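How to Press and Flatten a Striped Cloth So the Lines Run True

Striped fabric shows every handling error. A plain tablecloth can be laid down a little crooked and still look acceptable, but a stripe gives the eye a reference line from one end of the table to the other. The method below covers a woven cotton cloth large enough to cover a work surface or dining table.

What you need

A flat table, cleared and wiped
A steam iron or a hand steamer
A spray bottle of clean water
A tape measure
Four fabric clips or smooth weights

Step 1. Check the care label

Confirm that the fabric can take steam. If there is no label, test the iron on the back of a hem at the lowest setting, wait for the spot to cool, and compare it with the cloth next to it. Red and coral dyes should also be tested for bleeding. Press a damp white rag against the darkest stripe and look for transfer.

Step 2. Find the reference stripe

Fold the cloth in half along its length and mark the fold at both ends with a clip. Open it again. The stripe nearest the fold is the reference stripe. It does not have to sit on the exact center, and on many woven cloths it does not, because the pattern repeat rarely divides evenly into the finished width.

Measure from the reference stripe to the table edge at the near end, then at the far end. The two measurements should agree. If they differ, move the far end of the cloth only. Shifting both ends at once tends to introduce a twist that is hard to find later.

Step 3. Read the wrinkles before touching them

Look along the cloth from one end at a low angle. Wrinkles fall into two groups. Short creases and puckers are usually left over from folding and come out with steam. A long diagonal wrinkle usually means that the cloth is under uneven tension, and ironing over it will set it in place.
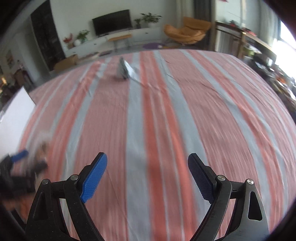 Pink cloth with gray-blue and coral red stripes. Note the small creases and the long diagonal wrinkle.

Step 4. Release the diagonals

Lift the corner closest to one end of the diagonal wrinkle and let that part of the cloth hang free for a moment. Lower it with the stripes parallel to the reference stripe. Do not pull on the bias, as woven cotton stretches most in that direction. Repeat at the opposite corner if the wrinkle is still there.

Step 5. Steam the small creases

Mist the area lightly. Work from the reference stripe outward, moving the iron parallel to the stripes - never across them. Lift the iron between passes. On a finished wood table, take the cloth to an ironing board for this step, as heat and moisture can mark the surface.

Step 6. Let it rest

Leave the cloth flat until it is cool and fully dry, then repeat the two measurements from Step 2. A change at one end means that the cloth shrank slightly or was dragged by the iron. Mist that end and ease it back by hand.

Storage

Roll the cloth around a cardboard tube with the stripes running around the tube. If it has to be folded, fold along a stripe and change the fold line each time.

Written by Mehrangiz Hosseinzadeh. Updated February 18, 2025.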